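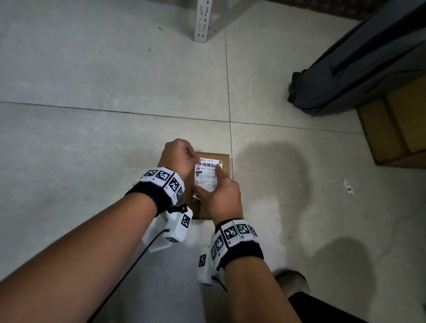

Label work on the floor at Durau's parcel room in Durnumport, with the marker bands on both wrists.

Marisol Bermúdez makes very strong coffee, and she made me two cups of it before she would talk about the failure. She wanted me to see the shelves first, and the parcels, and the way people work down on the tiles with their hands. "If you start with the fault, you think the whole thing is a fault," she told me, pushing the sugar across. "And it's mostly packing boxes, you know? It's people packing boxes all day long."

Marisol runs the handling group at Durau, a small company that teaches robot arms to do the fiddly end of warehouse work: flattening labels, folding paper, closing up cartons of odd sizes. The arms learn from people. Somebody straps a band of square printed markers onto each wrist, does the job the ordinary way, and the system follows where the wrists went. Later on, an arm at the other end of the building tries to do the same. They call that arm Alexiou, after a street one of them used to live on, and I never did get the full story on that.

What went wrong happened in June, on an afternoon when Alexiou was pressing labels onto parcels. It had done 29 of them nicely. On the next one it came down in the right spot and simply kept going. It pushed through the lid and into the box, and it was still pushing when Tamer Yammine hit the stop button.

"I heard cardboard," Tamer said, and then he laughed a bit, though I don't think he found it very funny. "That's a sound I hear all day long, so it took me a second. Maybe two. I've thought about that second quite a lot since then."

Nobody was hurt. The box held a pair of bath mats, which came through fine. But Tamer had been reaching in to straighten parcels between cycles for most of that week, which everyone knew he wasn't supposed to do and which everyone, Marisol included, had let slide. His hand had been where the box was perhaps a minute earlier.

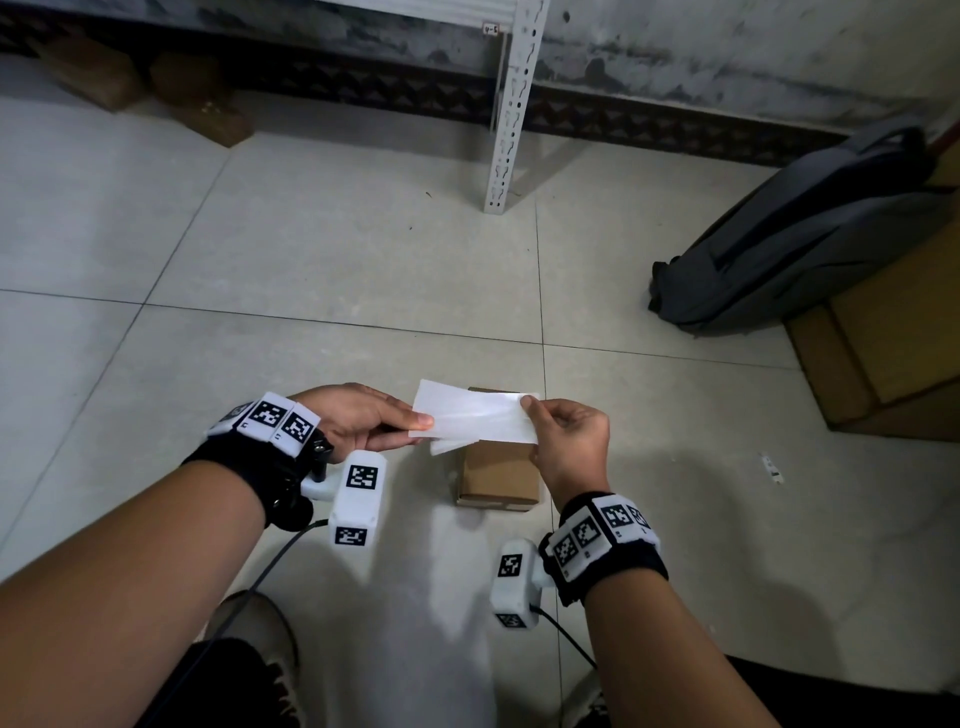
"You watch a person handle something as thin as paper and there's hardly any force in it at all," Marisol said. "The fingers know when to quit. We were so pleased with how well we were following the wrists that we kind of forgot the wrists don't know anything about pressing. All the clever part is out in the fingertips, and we weren't measuring the fingertips!"

It took them 20 days to be sure of the cause, and I'll try to tell it the way Lina Bitar told it to me, since she's the one who found it. One of the left wristbands had been put on turned a little way around from where it should sit. The software took the turned band at its word and decided that the wrist had been lower than it was. In a batch of 33 recordings, every label press ended up a little below the top of the parcel. On a soft carton that didn't much matter, because the lid gave. On a stiff one the arm met something solid, believed it still had a way to go, and leaned harder to get there.

"There was a force limit," Lina said. "I want to be fair to us, there was one. It had been raised for a test with the Fendola gripper, back when we were lifting heavier things, and it never got put back down. So you've got a band on crooked, and a limit that's too high, and Tamer's hand in the habit of going where it shouldn't. Any one of those we'd have gotten away with. We had been getting away with them, I guess, for weeks."

I asked her how she spotted it, and she turned pink and said she'd been looking at the wrong thing for most of that time. She was certain it was the arm. She had the shoulder joint apart on a bench, and then put it back together, and then (this is the part she didn't love telling me) had it apart again. It was Ánh Trịnh, who does a lot of the recordings, who mentioned over lunch that the left band sometimes slid around on her when she reached across herself to the far side of a box. Lina left her soup and went to check the files.

They've changed a good many things. Each session now begins with both palms flat on a plate for a moment, so the system can tell whether the bands are sitting true, and it won't start if they aren't. The force limit lives in a locked file, and two people have to agree to touch it. Samer Nseir built a light fence across the front of Alexiou's table, and if you break the beam the arm stops dead and has to be reset by hand from the far side -- a long walk, and he made it long on purpose.

"Samer's proud of that walk," Marisol said. "I've done it four times already. I'm the worst offender now."

She was good company all morning, but she did go quiet when I asked whether she'd thought about stopping the project. She had, it seems, for a few days. She went home and cooked too much food and talked it over with her sister. What brought her back was Tamer asking, not at all dramatically, when he could have his table back, and whether he might have a stool while they were at it.

He has the stool. The punctured box is on a shelf above Lina's desk, with the hole facing out, and she says it's staying there until she gets tired of looking at it.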